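Night Tram Coverage and Visitor Movement in the Old Quarter of Lonik
Project report, second-year module in tourism geography

3. Method

Visitor movement after 22:00 was recorded at the 19 stops of the Plotus night tram line, on weekend nights in January. At each stop we noted boardings, alightings and the direction in which people walked off. Residents and visitors were separated by ticket type: day passes sold by Urnimus were treated as visitor tickets, monthly passes as resident tickets. Single fares could not be assigned and were left out. The final data set holds 2806 entries.

A short questionnaire was handed out at the Sýkora terminus. We received 184 usable forms. Two questions on evening meals were added after the pilot, so the pilot forms are not included.

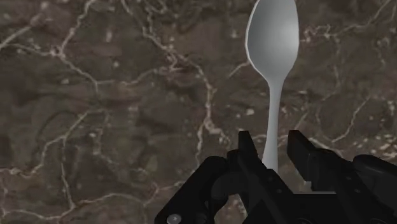 Figure 4. Spoon on brown marble, rendered.

4. Results

Visitor boardings were concentrated at the four stops nearest the river. Past the market hall the share of day passes fell sharply, even on streets with late restaurants. Walking distance appears to matter more than frequency: few visitors on the questionnaire were willing to walk more than 300 meters to a stop after midnight.

Sunday figures are lower at every stop and were not tested separately. The terminus count is inflated by passengers changing to the airport bus, and we had no means of removing them.

References and stop tables are in Appendix B.

Comments (3)

Does the count include the replacement bus? The tram was not running past the market hall for part of January.

Table 2 lists the river stops in the wrong order, north and south are swapped.

Would like to see the questionnaire, Appendix B only has the tables.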